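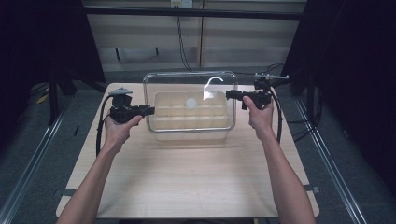 Section 4. Preparing and Loading the Storage Box

4.1 Scope of this section

This section applies to the clear storage box and the divided tray supplied with the Trullska small-parts set. It covers unpacking, first cleaning, placement of the tray, loading, closing and labeling. Instructions for stacking several boxes on a Rustad shelf are given in Section 5. Replacement parts are listed in Section 8.

The set is intended for the storage of small, dry household and workshop items such as buttons, beads, washers, screws and sewing notions. It is not intended for food, medicines, liquids or batteries that have been removed from their original packaging.

4.2 Before you begin

Choose a level table large enough to hold the box, its lid and the items to be sorted. A table with a plain surface is preferred, as small parts are difficult to find on a patterned cloth. Remove drinks, candles and other articles that could be knocked over.

The following should be within reach:

Storage box and lid
Divided tray
Soft cotton cloth
Mild dish soap and lukewarm water
Label sheet (26 labels, supplied)
A soft pencil or permanent marker

Note: The box and tray are packed with a thin protective film on the outer faces. The film may be difficult to see. Lift it at one corner and pull it away slowly before the first cleaning.

4.3 First cleaning

1. Separate the lid, box and tray.

2. Wash each part by hand in lukewarm water with a small amount of dish soap.

3. Rinse thoroughly. Soap left in the corners of the compartments will dry to a white residue.

4. Stand the parts on edge on a folded towel and allow them to drain.

5. Wipe the inside of the box and the rim with the cotton cloth. Do not use paper towels, which can leave fine scratches on clear plastic.

6. Leave all parts to dry completely before assembly. Overnight drying is recommended for the tray.

Caution: Do not place the box, lid or tray in a dishwasher. Do not use alcohol, acetone, window cleaner or abrasive powder. Damage caused by these products is not covered by the Drallico warranty.

4.4 Placing the tray

The tray rests on the floor of the box and is not fastened to it. It can be lifted out at any time for sorting or cleaning.

1. Set the box on the table with the open side up, far enough from the edges that it cannot be pushed off.

2. Hold the tray level by two opposite sides, with the raised ridges facing up.

3. Lower the tray into the box until it touches the floor on all sides.

4. Press lightly near each corner. The tray should not rock. If it does, lift it out and check for film, grit or a stray part underneath.

Note: The corners of the box are rounded. A small gap between the tray and the box at each corner is normal.

Caution: Do not force the tray. A tray that has been pressed down at an angle may crack along a ridge, and a cracked tray should be discarded.

4.5 Planning the layout

It is advisable to decide on a layout before loading. Users who sort as they go often find that the most frequently used items have ended up in the least convenient positions.

Place the items used most often in the compartments nearest the user. Reserve the compartments at the back for spares. Keep items of similar appearance — for example, metric and inch washers — at least one compartment apart, so that a part dropped over a ridge can be recognized and returned.

A layout form is printed on the inside back cover of this manual. It may be copied freely.

4.6 Loading

1. Sort the items on the table into separate groups.

2. Place one item from each group in its planned compartment. Confirm that it lies below the top of the ridges.

3. Fill each compartment to no more than three-quarters of its depth.

4. Put flat items, such as discs and washers, in last. They slide easily across a ridge when the box is moved.

5. Look through the side of the box at tray level. Nothing should be standing upright or leaning against the wall of the box.

The total load must not exceed 2,000 grams, including the tray. Heavier items should be distributed evenly and kept away from the outer compartments on one side.

Note: Strong overhead lighting may produce reflections on clear plastic that make small white or transparent parts hard to see. Turn the box slightly, or move the lamp to one side. Parts of this kind may also be laid on a piece of dark paper cut to the size of the compartment.

Warning: Small parts present a choking hazard. Keep the open box away from children under three years of age and from pets.

4.7 Closing and labeling

1. Run a fingertip along the rim to check that it is free of dust and thread.

2. Set the lid squarely on the rim.

3. Press down on two opposite sides at the same time, then on the remaining two.

4. Write the contents and the month of packing (for example, "Shirt buttons, April") on a label and attach it to the short side of the box.

Do not attach labels to the lid. Lids of the same size are interchangeable and are easily exchanged by mistake.

4.8 Moving the loaded box

Carry the box with both hands, one under each short side, and keep it level. Do not carry it by the lid. If the box has been tilted, open it on a table and check the compartments before returning it to the shelf.

4.9 Care in use

Empty and wipe the tray at least twice a year. Keep the box out of direct sunlight and away from radiators, as prolonged heat may cause the plastic to yellow or warp. Fine surface scratches do not affect the strength of the box.

Questions concerning this section may be addressed in writing to Linnea Lindqvist, Product Information, Drallico. Please state the part number molded into the underside of the box.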